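In Defense of the Junk Drawer

14/03/2021

I have now lived in my apartment for a full year of barely leaving it, and I'd like to say something on behalf of the junk drawer. Everybody has been cleaning. My cousin has been cleaning, my old boss has been cleaning, the man across the hall put a whole bread machine out by the elevator with a sticky note that said "works!" And every one of them, when they get to the kitchen drawer with the dead pens and the takeout menus in it, talks about it like they found mold.

I think they're wrong! I think the junk drawer is the most sensible spot in the house, and I'm tired of being told to fix mine.

I'll admit I paid money for this fight. In December I signed up for Plimance, an app that walks you through your home and asks you to log every single thing you own. You give each item a name and a "home" and then a little bar fills up. I lasted longer than I thought I would. I logged 1282 items, a number I know because the app congratulated me for it with confetti, and I was still only done with the kitchen, the hall closet and part of the bathroom. Then I got to the drawer. It wanted a category for the Allen wrench. It wanted one for the birthday candles (used, but with a lot of candle left). It wanted one for a key that fits something, somewhere, possibly in a different state. I sat on the floor for 90 minutes trying to be honest with a phone, and then I shut the drawer and canceled.

My friend Rocío Barrera thinks I quit too soon. She's a label person, and I say that with love, because I have eaten very well out of her labeled freezer. Her argument is that a mixed drawer is a decision you put off. You didn't know where the tape went, so you tossed it in, and now every time you need tape you pay for being lazy that one day. She has a point about the tape. I've owned as many as three rolls at once because I couldn't find the first two.

But I've watched her look for things too. She has a box marked CORDS and a box marked CHARGERS, and last summer she spent a good part of an evening going back and forth between them, because what is a charging cord? Sorting doesn't make the searching go away. It moves the searching up into your head, where you have to remember what you were thinking on the day you bought the label maker. With my drawer there's only one place to look. I stir it around with my hand and the thing comes up.

My grandmother, who ran a house of eight people and would have laughed herself sick at an app, kept hers next to the stove. We called it the Palacios drawer, after the hardware store on her street, because my grandfather said there was no point walking to Palacios until you'd checked the drawer first. String, fuses, a thimble, stamps, cough drops, a doll's shoe. She died at 78 and when we were clearing out the house, her good dishes got packed in an afternoon without anybody saying much. The drawer took us the whole next day. My aunt Azucena Quezada held up a shoelace and told a story about it that went on until lunch. I don't think a drawer with dividers would have done that for us.

And before you write to me, yes, I know there's a limit. I'm not defending the junk garage. I'm not defending my brother-in-law's back seat. A junk drawer works because it's a drawer — it has sides and a bottom, and when it won't close, you've got to take something out. That's all the system you need. I take out the dried-up glue and the batteries I've been lying to myself about, and it closes again, and I'm good for months.

Small ones count too, by the way. If your kitchen has no drawer to spare (mine at my last place had exactly one, and the forks got it), a little plastic desktop unit does the job fine. Two drawers is plenty. One can be for things you'd be embarrassed not to find, like your passport, and the other is for everything else.

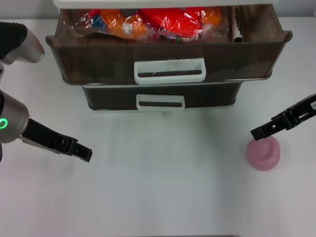 Top drawer open: a bag of bright odds and ends, and a roll of paper standing at the right side.

I looked at the storage catalogs while I was writing this, just to be fair. Provau will sell you a set of bamboo trays that fit inside other bamboo trays. Sanitz has a clear bin for holding your smaller clear bins. They're nice-looking! I'd probably feel calm for an entire weekend. Then somebody would hand me a spare button in one of those tiny envelopes, and I'd be right back on the floor deciding whether a button is sewing or clothes.

What bugs me most, I guess, is the tone. All the cleaning advice this past year has had this note in it, like a messy drawer says something about your mind, and a better person would be on top of it. We've had enough to be on top of. Most of my home is in decent shape. The towels are folded and the bills are in a folder, and I wiped down the top of the fridge on purpose. I get to have one place where I open it, drop the thing in, and walk away.

Rocío, if you're reading, I found your tape. It was under the candles.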